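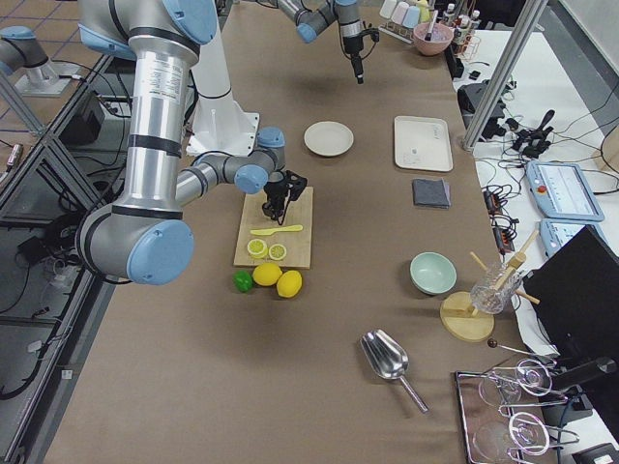 Lemon slices on the cutting board, with a green pepper and two whole lemons close by.

2020-12-10

Okay, I have been promising to write about the question cards for ages, and so many of you have asked that I'm sitting down with my tea and doing it before the kids wake up!

My husband and I have been married 11 years. We like each other a lot (a good start), but somewhere in the last couple of years our conversations turned into a running list. Did you call the dentist. Is there gas in the car. Whose turn is it to do the thing with the gutters. We were talking all day long and I couldn't have told you one thing he was looking forward to.

Then last winter we drove to Clundatstead for his cousin's wedding, 205 miles each way, without the kids, and the radio quit before we were even out of Prostmont. I dug an old pack of index cards out of my bag and started writing down questions to pass the time. Silly ones at first. Which of our apartments would you move back into? What's a meal your mother made that you'd never want again? He answered every one, and then he started making up his own, and we missed our exit because I was laughing so hard over the story of the school play. I had NEVER heard about the school play. Eleven years!

So we kept going when we got home, and now we have a box with 212 cards in it. It's an old recipe box with the alphabet dividers still inside, and the cards aren't in any order at all.

How we do it: Thursday nights, after bedtime, phones in the other room. We each pull one card. That's it, just 2 cards for the whole evening. When we first started we tried to do a big stack and it felt like a job interview. With two, you can wander off. Last week the card said "What did you think being a grown-up would be like?" and we ended up talking about his grandfather's boat for over an hour.

We have a few house rules, which we figured out mostly by breaking them:

Anybody can put a card back, no explanation needed.

The person who pulls the card answers first. Otherwise you get one of you sitting there asking like a talk show host.

No fixing. This one is mine to work on. If he says he's been feeling behind at work, I want to leap up and make him a chart. He does not want a chart. He wants me to say "ugh, that sounds hard" and pass the cookies.

No logistics until the cards are done. If somebody remembers the permission slip, write it on your hand.

I should say that we didn't invent any of this. We took the Oyewole evening class for couples back when we were engaged, six Mondays in a church basement with terrible coffee, and there was a whole night on asking open questions. I remember nodding along and thinking we'd never need it, we talked constantly! I found my workbook last month and the margins are full of doodles. I'd love to take that class again now that I have some idea what they were talking about.

Somebody in the comments asked if we use Simlow, the question app. We tried it for a month! The questions were good and I know people who love it. For us, having the phone out was the trouble, and I like seeing his handwriting. Some of his cards are nearly impossible to read, and one of them I'm pretty sure says "goose."

If you want to start a box of your own, a few from ours:

What's something small I do that you hope I never stop doing?
When did you last feel really proud of yourself?
What would you do with a free Tuesday and no one to answer to?
Is there something you've changed your mind about since we met?
What's a smell that takes you straight back to being a kid?
What do you want more of in our house next year?

That last one went in this week, since it's December and I'm already daydreaming about January. He said more pancakes and more people over. I said more music in the kitchen, so guess who is finally getting the radio looked at!

Leave me your best question in the comments, please. I have a fresh pack of cards and a new purple pen, and I'll write every one of them down.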